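Review: Kelton two-arm sorting station

We pack small parts for other firms, and most of the day goes on moving things from one plastic basket to another. I went to see the Kelton on a Thursday because Benedito Meireles, who runs our packing room, wanted to know if it could take over the dull end of the job. It costs more than our van did, so I was hoping for a lot.

The chore is simple to explain. Baskets stand along a bench, items go in by type, and full baskets get moved on. A new starter learns it before the first tea break.

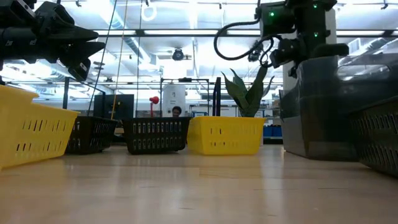 Yellow and black baskets on the bench, with the two arms above.

I gave it 100 mixed items from our own stock: tubs, cartons, bagged screws and a few soft pouches. It put 84 in the right basket with no help. Most of the rest were pouches, which it pinched by a corner and dropped. Cartons were no trouble at all. Speed is the weak point. The run took nearly 2 hours, and Benedito does the same lot before his coffee goes cold.

Moving the baskets themselves went less well. The slots in the sides give a person plenty to hold, but the fingers kept catching in them, and a basket pushed up against its neighbour had to be pulled clear by hand. The older Prandier I tried in June had the same fault and was noisier.

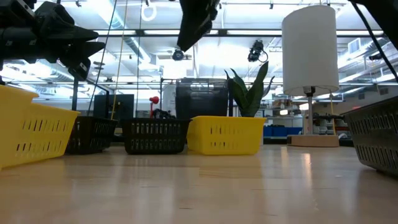
Photo: Briggs / Wotwood

Household jobs are further off. I asked for a table to be cleared around a lamp and a pot plant. It managed the cups, then stopped each time an arm came near the leaves. The manual runs to 192 pages and says very little on working around things that bend.

Good: steady with boxes, quiet, easy to stop.
Bad: slow, poor with bags, needs the bench set out with gaps.

For a shop floor with rigid goods and a night shift to fill, it may be worth a trial. For our packing room, no. We'll look again when the next gripper is out.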